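Traltwood Siding Reopening: Progress Report to the Mertens Fund
May 11, 2026

Dear Irja,

You asked me to keep these reports readable, so I'm writing this one the way I'd tell it to you over the phone, and the spreadsheets are attached separately for anyone who likes spreadsheets. This covers everything since the February report, when we had a signed lease, a pile of rusty rail and not a lot else to show you. We're in much better shape now, though there are two things in here you won't love, and I've put them under their own headings so you don't have to go hunting.

Where the track stands

The siding is 674 yards long from the main line switch to the buffer stop, and as of last week we have good rail on all of it. That sentence took a whole winter! The old rail at the far end was worse than the survey suggested. When the crew pulled the first few lengths, the base had worn so thin under the tie plates that you could have bent a piece with your boot (I exaggerate, but only a little). We ended up replacing everything past the road crossing, where the original plan was to keep about half of it.

We also put in 133 new ties. Most of them went into the wet stretch behind the feed store, where the ditch had silted up years ago and water was just sitting in the ballast. The drainage work was in the budget as "minor clearing," which was optimistic of me. It became a proper dig, with new pipe under the access lane and a stone-lined outfall at the bottom. The crew foreman was very patient about it, and we've had two good heavy rains since then with no standing water on the track bed.

Tamping is finished except for the last stretch up to the buffer stop. I'd rather leave that until the loading pad is poured, since the concrete trucks have to back across that end and there's no point in doing it twice.

The switch and the signals

The connection to the main line belongs to the railroad and they do that work themselves, on their own calendar. I knew that going in. What I didn't appreciate is how many separate departments have to agree before anybody turns a wrench. Track people, signal people, the operations desk, and then a safety review that looks at what all the others decided. We've cleared the first two. Operations came back with questions about how long a train will block the main while it's setting cars out, and I spent a good part of last month walking the layout with a stopwatch and then redoing the move plan.

The new plan has the train pull all the way inside the siding before anyone uncouples anything. It adds some walking for the conductor but gets the main line clear much sooner, and operations seemed a lot happier with it. Their written answer should come before the next report. The derail and its lock are already here, sitting in the container, ready to go in the day we hear.

The road crossing

You'll remember this was the piece the town worried about most, and fair enough, because the school bus goes over it. The new crossing panels are in and the lane was closed for one day less than we'd promised. I was unreasonably proud of that. The approach on the east side still has a bit of a bump where the new asphalt meets the old, and two people have written to me about it. The paving outfit is coming back to grind it down at no charge.

We agreed with the town that every train will stop short of the crossing and a crew member will flag it, with no exceptions for daylight. That's stricter than we were asked for. It costs us a few minutes per trip, and I think it bought us a great deal of goodwill at the public meeting.

Customers

Good news here, mostly. Baltell signed in March for inbound crushed stone, and theirs is the contract that really carries the siding. They've committed to 117 carloads in the first year, with a top-up clause if their highway job goes ahead. I've read that clause more times than I care to admit and I'm comfortable with it.

Cirkier are still at the letter-of-intent stage. They want to move bagged fertilizer and lumber, which means a covered dock, and the covered dock isn't in phase one. I've been straight with them about that. Their logistics manager came out in the mud in borrowed boots and liked the place, and she understands that the roof depends on what you and the other funders decide next winter. In the meantime they may try a few loads of lumber straight off the cars, using their own forklift, to see how the timing works against their trucks.

I've also had calls from three smaller outfits. One is a scrap dealer, and I've told him politely that we aren't set up for scrap and won't be. The other two are farm suppliers who together might fill a car now and then. It's slow, friendly work, mostly me drinking coffee in other people's offices, but one of them has already asked for a rate sheet.

The site office

The old section house is now a usable office and crew room, which I'm delighted about because I spent the winter working out of my truck. The roof was patched, the wiring was completely redone and there's a real bathroom. It has a small kitchen too, so train crews who get held waiting for a slot have somewhere warm to eat. Spending on the building came in slightly under its line, mainly because the county let us reuse the existing septic tank after an inspection.

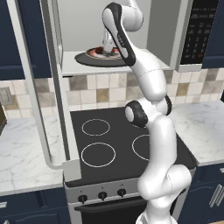

Money, the part you won't love

We are over on track and under on nearly everything else, and the two don't quite cancel out. The extra rail and the drainage dig used up all of the contingency, plus a slice of what was set aside for lighting. I've moved the lighting money back by cutting the yard fence down to the road side only. The neighbors on the creek side were fine with that (one of them told me she never wanted the fence in the first place).

I'm not asking for more grant money in this report. I would like your permission to carry the unspent training line over into the next period and use part of it for the loading pad, where the concrete quote came back higher than the one we used in the application. The pad price is good through the end of next month. If you'd prefer that the training money stay where it is, the fallback is a shorter pad, long enough for Baltell's unloader but with no room to work two cars at once. We could live with it, but I'd be sorry, because lengthening a pad later means breaking up the end of the first one.

The attached sheets show every invoice against its line, and I've marked the moved items in yellow.

Schedule, the other part you won't love

The application said first revenue train in early summer. I don't believe that anymore. Everything on our side of the fence could be done by then, but the main line switch can't be installed until the safety review is finished, and after that the railroad has to find a work window that doesn't upset its own traffic. My best guess is early fall. Baltell know this and have arranged to truck their first loads from the quarry terminal until we open, so we don't lose the contract over it. Their start date in the agreement is tied to the opening of the siding and not to the calendar, something their lawyer suggested and I was very happy to accept.

I did ask whether we could get a temporary connection sooner. The answer was no, and a pretty quick no at that.

People

We've hired our yard lead, who comes over from a short line up north and has spent most of his working life around stone trains. He starts once the pad is poured. The two part-time ground crew positions are advertised locally and we've had more applications than I expected, including a few from folks with no railroad background at all who'd need the full training course. I'd like to take at least one of those if we can, since that was a big part of why the Traltwood project got support in the first place.

Nobody has been hurt on site. We had one near miss, when a load of ties shifted on the trailer as the straps came off. The crew stopped, talked it through, and now one person stands clear and watches while straps are released. The write-up is in the attachments.

What happens next

Before the next report I expect to have the pad poured, the last stretch tamped, the lighting poles up and the written answer from operations. The bump at the crossing should be gone as well. I'm also meeting with Baltell's dispatcher to settle how many trucks can wait inside the gate, because I don't want them lining up on the lane at school time.

If you or anyone from the fund would like to come and walk the siding, please do – late morning is best, after the deliveries. Bring boots. The training carry-over is the only thing I need a decision on, and a short email would be plenty.

Thank you, as ever, for your patience with the rail business back in the winter. I know it wasn't the update you were hoping for.

Warmly,
Project manager, Traltwood Siding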